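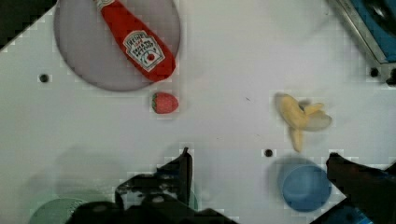

Play food: what's worth keeping?

gumleaf_gita
Posted 11 November 2016

Hi all, I'm finally sorting the play kitchen stuff at our place and I'm stuck on what stays. We've got a big tub of it, mostly hand-me-downs from my sister plus a Rurkasico starter set my mum picked up in May. The kids are three and nearly six. They use the same handful of things every single day (the Heinz bottle, the strawberry, the peeled banana, the blue cup and a couple of plates) and the rest gets tipped on the floor and walked on.

Do I cull the lot down to the favourites? Or do they get bored if there's not much there?

karakaya_mum
Cull! We went down to 25 pieces last summer and mine play for longer now. Bag up the rest and stick it in the cupboard, then swap a few things over when they start looking glum. The ketchup bottle would never be allowed into the cupboard at our house either, it goes on everything. Banana with sauce, anyone?

tubsandlids
I'm going to disagree a bit. My daughter runs a "shop" and she wants stock! If I took it down to a few bits she'd have nothing to sell me. She charges 2,000 dollars for a strawberry by the way, 3,000 if you want a plate with it.

What helped us was sorting by type. Fruit in one tub, dishes in another, packets and bottles in a third. Took me one nap time.

karakaya_mum
Fair enough for a shop but I tried sorting by type and it lasted until lunch. They don't care which tub it came out of.

skumamden_fan
Depends on the age I reckon. Under four I'd go small. Older than that, let them have the big tub but give them a low table to set it out on so it isn't all over the floor. Ours is a plain white one and the colours show up really well on it, so you can spot the strawberry before somebody sits on it.

Is your banana the one with the peel that splays out? Ours traps crumbs in there something shocking.

gumleaf_gita
Yep, that's the one, peel going every which way. I've been giving it a scrub with an old toothbrush. Does anyone put theirs in the dishwasher?

tubsandlids
Top rack, in one of those mesh laundry bags, no heated dry. Wouldn't risk anything with a paper label though, I'd wipe that over with a damp cloth. Lost a nice little soup tin that way.

karakaya_mum
I just do the sink with warm soapy water and a towel on the bench. Cups upside down.

gumleaf_gita
OK, going with up to 25 things out and the rest in the cupboard, and we'll see how the six-year-old-to-be takes it. She's already asked where the pizza went.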